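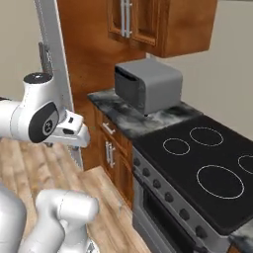 *Fig. 1. A rendered kitchen.*

**Kitchen Planning, Handout 4: Worktops and working height**
Jun 19, 2018

Read this before the Brarnudstead exercise. Bring a tape measure and squared paper.

## Height

Many fitted kitchens put the worktop at one height from end to end. This suits some jobs better than others. Chopping is easiest a little below the elbow. Kneading wants a lower surface, and a sink can sit higher — the hands work at the bottom of the bowl.

## Free run of worktop

In the Flustance plan the longest clear run is 500 mm, between hob and sink. Mark where a hot pan would be put down. Then mark where the chopping board would go and see what is left.

The Skako plan has a run of 3000 mm along one wall, but the fridge is at the far end. Long runs look good on paper and can mean a lot of walking.

## Sockets

Keep sockets well away from the sink and hob. On the Phan plan two are drawn behind the cooker and would need moving.

## For next time

1. Redraw the Flustance plan with a longer clear run. The outer walls stay as they are.
2. Measure your own worktop height and elbow height, in shoes.
3. Read pages 81 to 84 of the course reader. The table on page 82 is in inches — convert it before you use it.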